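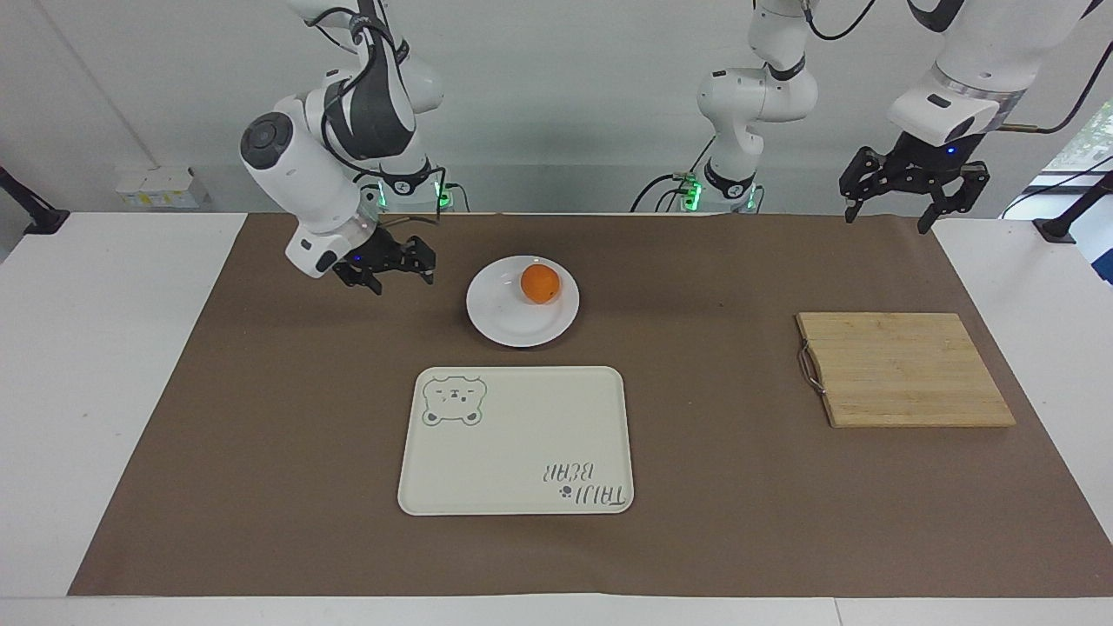 Figure 1. Two-arm cell, grippers open and clear of the table. Plate with orange, tray and cutting board on brown paper.

Zarnine project, cell maintenance and setup
Progress report for September, submitted to Anirier

1. Status

The cell is in service. Gripper alignment and the first cable inspection are closed. The left wrist replacement is open and carries over to the next period. Spending is within the maintenance line and no change to the budget is requested.

2. Running time

The cell logged 1,373 cycles in the period against a plan of 2,000. The shortfall comes from two stops: one for the right gripper, described below, and one for a failed power supply in the control cabinet. The supply was replaced from stock.

3. Right gripper

The fingers were closing off center and pushing light objects sideways before contact. The finger carriage was removed, cleaned and regreased, and the zero position was set again with the gauge block. Offset at close is now inside tolerance over the full stroke. The left gripper was checked by the same procedure and needed no adjustment.

4. Cables

Both arms carry their cables on the outside of the casing, with slack loops at the joints. On the right arm the loop had been tied too short at the last service and was pulling at full wrist rotation. It was retied with more slack and run through the complete joint range at low speed. No contact with the gripper was found. Cable inspection is now scheduled every 800 cycles.

5. Work surface

The tabletop is covered with a single sheet of brown paper, which cuts glare from the white table. The sheet is changed when marks begin to show up in the object detection log. It was changed once this period. After each change the table height is measured again at 4 points and the values are entered in the cell file.

The current object set is a round plate with an orange, a cream-white tray and a bamboo cutting board with a wire handle. The board is the hardest item for the left arm. The handle is thin and approach angle matters more than grip force. The Bivik calibration routine was rerun with this set after the gripper work, and both arms passed.

6. Open items

Left wrist: bearing noise at low speed. Replacement part ordered from Ackah, delivery not confirmed. The arm stays in use at reduced speed until the part is fitted.

Base mounts: bolt torque to be checked on both arms at the next planned stop, Thursday.

Spare fingers: one pair left in stock. Two more pairs to be ordered under the existing line.

7. Next period

Fit the wrist bearing, repeat calibration, return the left arm to full speed. The 2,000-cycle plan is kept.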